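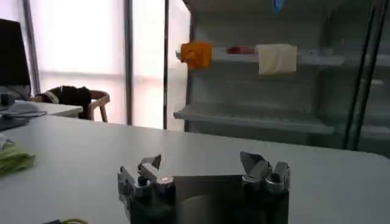 Posted by the Entili workshop diarist

The second stage of the Entili build is now complete, and it seems proper to set down what was done, in the order in which it was done. Readers who followed the notes in May will recall that the arm had by then been assembled on the Brarkgate premises and could be driven by hand from the keyboard. It had no gripper worth the name. The work since then has been confined almost wholly to that end of the machine.

The gripper now fitted has two metal fingers, angled at the tips, on either side of a dark body. The first pair was cut too long and fouled the body when closing. The second pair was shortened by 5 mm and has given no trouble of that sort. All fixings were checked after the first evening of running, and two were found to have worked slack. They have been refitted with thread lock and are inspected at the start of each session.

The control software is Povex, which was written for this arm and has been revised a good deal. Its earlier form sent the fingers to a fixed opening and took no account of what lay between them. The present form closes in small steps and stops when the motor current rises. A limit must be set for each kind of object, and the finding of those limits has taken up most of the autumn.

Cloth was chosen as the first test material. It does no harm when dropped, and it is awkward enough to show up faults. A green cloth is laid on the white table, the arm is brought down over it with the fingers wide open, and the grip is attempted without any correction by hand. The full trial consisted of 200 attempts, of which 66 ended in a missed grip. Nearly all of the misses occurred where the cloth lay flat against the table. A fold standing up from the surface was taken without difficulty.

The shape of the fingertips is held to be the chief cause. A thin rubber facing is to be tried, and after that a slower approach over the last part of the descent. The two changes will be tested apart, so that the effect of each may be known.

The position of the table has also received attention. Strong light from the window falls on its left side, and the wrist camera performs poorly when pointed that way. A blind has been ordered through the Nukonville members' shop. Until it is fitted, trials will be held later in the day.

The drawings for the shortened fingers will be placed on this site once the dimensions have been checked against the finished parts. Requests for the earlier drawings are respectfully declined, as they contain the error described above.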